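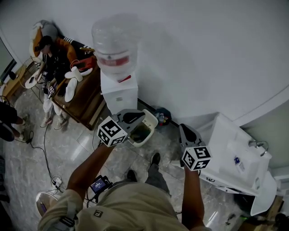 Stopping at the water dispenser.

Wynne, the second feature from Oliwia Zalewska, runs long enough that I started to have feelings about my seat. It is set in Talton, a town with a ferry and no apparent reason to catch it, and follows a retired projectionist who has been left 3000 unlabeled reels by a sister she disliked. She watches them. So do we.

I'm making it sound like homework, and for the first 36 minutes it is. Then Branwen Craddock turns up as the sister's landlady, eats a pear very slowly while demanding four months' back rent, and the whole thing wakes up. Craddock has two big scenes. I would have taken a third in exchange for any of the ferry.

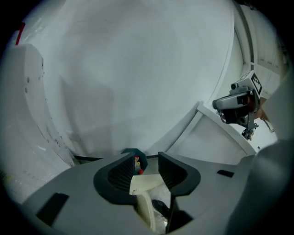

Small object, red and yellow.

Zalewska's debut, Cellitberg, had the same trouble with endings, and Wynne stops at three perfectly good ones before picking a fourth. Still, the sound is lovely, all rattle and hum, and the last reel got me, which I resent. It opens in November. Bring a cushion, and sit near the aisle if you have a ferry to catch.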